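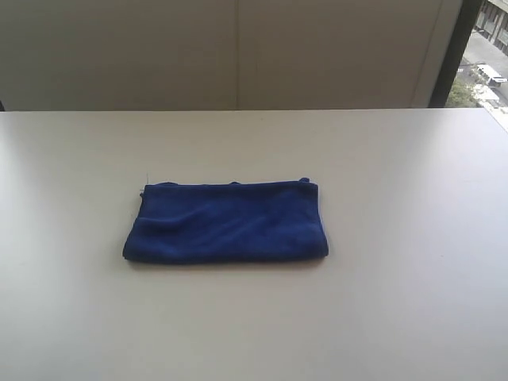
4.2 Folding and Storing the Cloth

This section applies to the blue microfiber cloth supplied with the Virkby surface care set. Fold the cloth on a clear, flat table before returning it to the storage sleeve.

CAUTION: Do not fold a damp cloth. Hang it until it is fully dry.

1. Wipe the tabletop and remove any grit. Microfiber holds small particles and can carry them to the next surface.

2. Open the cloth and lay it flat. Smooth the pile with the palm, working from the center toward the hems.
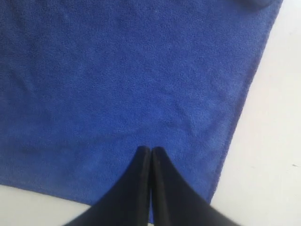 Figure 4-3. Cloth spread on the table, stitched hem at right.

Small ripples in the pile are acceptable. Press out any crease that crosses a hem.

3. If the cloth has bunched into long folds, raise one corner and draw it outward until the hem is straight. Lower the corner and repeat on the opposite side.

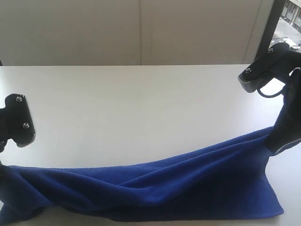 Figure 4-4. Corner raised, straight hem along the lower edge.

NOTE: Pull on the hem only. Pulling on the pile can distort the weave.

4. If the cloth has gathered into a mound, do not flatten it from above. Find a free edge, grip it, and lift before spreading. Return to step 2.
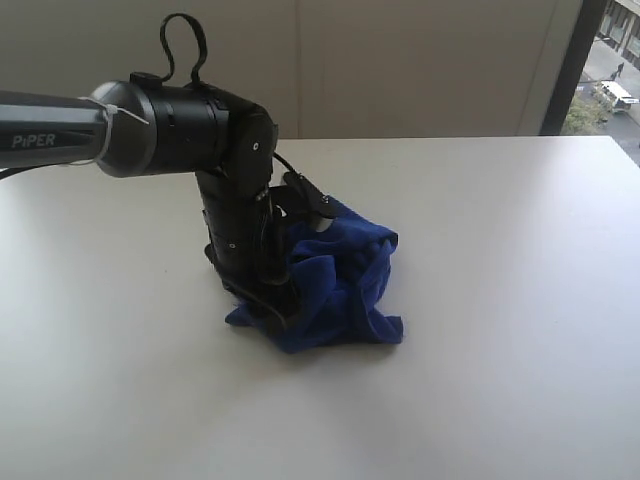

5. Fold the cloth in half, hem to hem, then in half again in the same direction to form a long rectangle. Tuck in any corner that projects past the fold.

6. Place the cloth in the sleeve with the thick folded edge facing the opening. Replace the cloth after 68 wash cycles, or sooner if a hem opens.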